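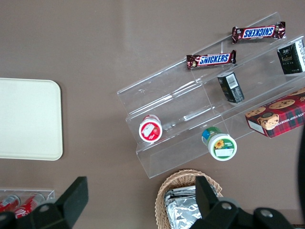 Tuesday, August 8, 2023
Giswood kitchen, back bench
Batch 1027, soft caramel, bar center

Finally a caramel that holds a cut edge! I've been chasing this since early July and I'm writing it down before I forget what I did.

Starting point was the July recipe with the Itero syrup swapped back in for the Firnon. Firnon is lovely stuff and pours like a dream, but every batch with it slumped overnight and the corners went round. Same cook, same pan, Itero syrup, and the slab stood up straight when I lifted the frame off. Want to repeat this with a fresh drum before I blame the syrup for everything, but wow, what a difference side by side.

Cream went in warm this time, in 3 additions, with the boil allowed to come back between each one. Butter at the very end, off the heat. I used to put it in with the cream and I think that's where the greasy top came from on the last few. Top of this one was clean, barely a shine on the paper.

Salt: 200 g of the fine stuff dissolved in the cream before heating. Tastes much rounder than sprinkling it in late, no gritty hits. Might be a touch too much once the milk coating is on, though the dark coating can take it. Try both before changing anything.

Cook notes. Color came up slower than usual, a good amber and not the red-brown we kept getting on the big burner. I stayed on medium flame the whole way and scraped the corners constantly (the square paddle is so much better for this, please don't put it back in the Adams drawer, it lives on the hook now). Cold water test gave a firm ball that flattened slowly between the fingers. Pulled it right there. Probe agreed with the table taped inside the cupboard door.

Poured into the small frame on a double sheet of paper. Tapped it down, popped the bubbles with a toothpick. Left it uncovered on the marble, well away from the dishwasher steam. Don't cover it while it's warm, the lid sweats and you get sticky spots wherever it drips.

Cutting was a joy. Long knife, thin wipe of oil, straight down, no sawing. Pieces came away with square shoulders and hardly any stringing. The offcuts bend before they tear, so there's still plenty of chew in there. I ate too many of them.

Dipping next. Bottoms first with a thin coat, let that set, then the full dip. Last time I skipped the bottoms and the caramel crept out through the feet. Fork marks on top will do for now, we can get fancy when the center is settled.

Things to try:
- same recipe, big frame, see if the middle sets as firm as the edges
- half the batch with roasted peanuts folded in right before the pour
- one slab a little darker, just to taste it
- keep a few cut pieces unwrapped for up to 10 days next to wrapped ones and compare the chew

Cut pieces are in the flat tin on the second rack, label side out. Help yourselves but leave the marked row alone, that one is for the keeping test. Scribble what you think in the margin, especially about the salt.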